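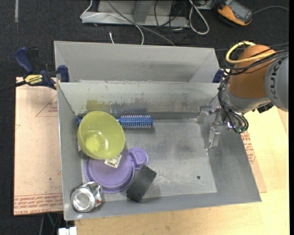 Figure 1. Gray metal bin on a wooden tabletop, with a yellow-green plastic bowl and a blue hairbrush.

Unit 12: Space Planning for Campus Recreation Buildings

Reading for this unit: course packet, sections 12 and 13. Bring the Standgate floor plan to class.

1. Program before plan

A recreation building begins with a program, a written list of the spaces required, the net area of each, and the spaces each one must sit next to. The program for the Standgate Recreation Center listed 16 space types. Teaching spaces and open recreation were entered separately, even where they would later share a room, and that is the practice to follow in Assignment 3.

Net area is the usable floor inside a room. Gross area adds walls, corridors, stairs, shafts and mechanical rooms. The ratio of net to gross is the efficiency of the plan. Gymnasium buildings tend to score well because a few large rooms make up most of the floor. Locker rooms and small studios pull the figure down.

2. Adjacency

Draw the adjacency diagram without scale first. Use a double line for direct access, a single line for near, and no line where the relation does not matter. Typical double lines:

Control desk to main entry
Locker rooms to pool deck
Equipment issue to gymnasium
Athletic training room to ambulance door

At Ogilvie the equipment issue window opened onto the lobby. Classes had to cross the entry line to return gear, and the window was moved in the second phase.

3. The multi-use gymnasium

Court layout controls the structural bay. Set the courts and their safety margins first, then the columns. Check clear height to the lowest obstruction, including lights, ducts and raised backboards. Divider curtains need storage height when lifted, and this is often missed in section drawings.

Floor type follows the schedule of use. A wood floor suits basketball and volleyball. A poured synthetic floor takes carts, tables and indoor soccer with less upkeep. The Idwood field house used both, with a flush threshold at the curtain line.

4. Storage

Storage is the space most often cut when a project goes over budget. Student teams should list it by room and show it on the plan. Doors must clear the largest item stored, usually a folded table cart or a volleyball standard.

5. Worked problem

The Basoneo annex has a net area of 3,067 square feet. Find the gross area at an efficiency of 0.65.

Gross = net / efficiency
3,067 / 0.65 = 4,718 square feet, to the nearest foot

Repeat at 0.75 and note the change. Show all steps. Round only in the final line.

Assignment 3 is due at the start of the March review.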